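Comparing two sets of gripper fingers on one arm
By Pierina Cirillo, Kodero

Use this routine when you have two sets of fingers for the same gripper and need to choose between them. We ran it with the Khasawneh fingers and the Dostby fingers, but it works with any pair. Allow an afternoon.

What you need
An arm with a parallel gripper, one overview camera, one wrist camera, a mug, a couple of wooden blocks and a hand tool with a long handle. Keep the same objects for both sets.

Before you start
Fit the first set and tighten the screws by hand. Run the gripper open and closed 20 times with nothing in it, then check the screws again. Set the closing speed to 50 per cent and leave it there until both sets are done. If you change the speed halfway, start again.
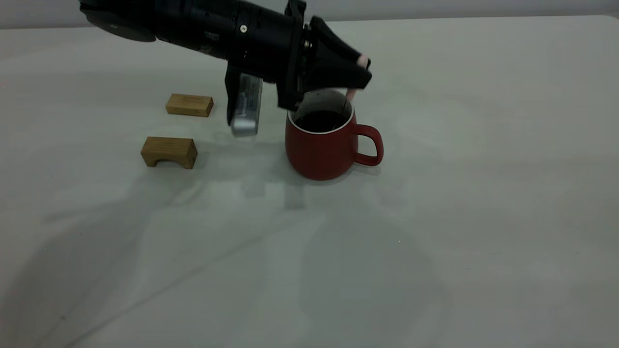 Write down the finger length in the controller before you move anywhere near the table. The two sets are seldom the same length, and a difference of 5 mm is enough to put a fingertip into the rim of a mug. Hye-jin Woo keeps a separate tool entry for each set, so there is no typing to do when she swaps them.

Step 1: Approach the mug
Bring the gripper in slowly with the fingers open. Stop short of the mug and look at the wrist view. You want a fingertip and the handle both visible, with clear space between them. If the finger hides the handle, turn the wrist a little and save the new pose. Use that pose for both sets.

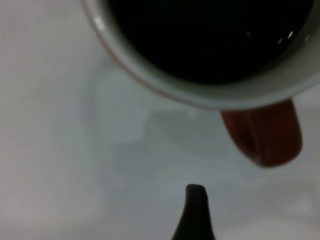
Step 2: Grip the blocks
Pick up each block by its long sides, hold it for a count of five and put it down. Note any block that turns in the fingers. Do the same across the short ends, where the pads have less to hold.

Step 3: Hold a tool upright
Close on the lower part of the handle and lift until the tool is clear of everything. Tilt the wrist slowly to each side and back again. Smooth round handles show up a weak grip sooner than flat blocks do.

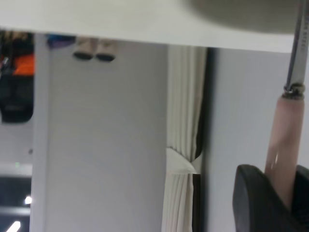 Wrist camera view, handle held low and shaft upwards.

Step 4: Swap and repeat
Fit the second set, select its tool entry and go through steps 1 to 3 in the same order. Keyvan Rahimi does the swap with the arm parked and the power off. Please do the same.

Reading the results
Put both sets of notes side by side and look at the slips first. Our sheet had 43 lines, and most of them could be ignored. If the two sets come out level, choose the one that blocks less of the wrist camera.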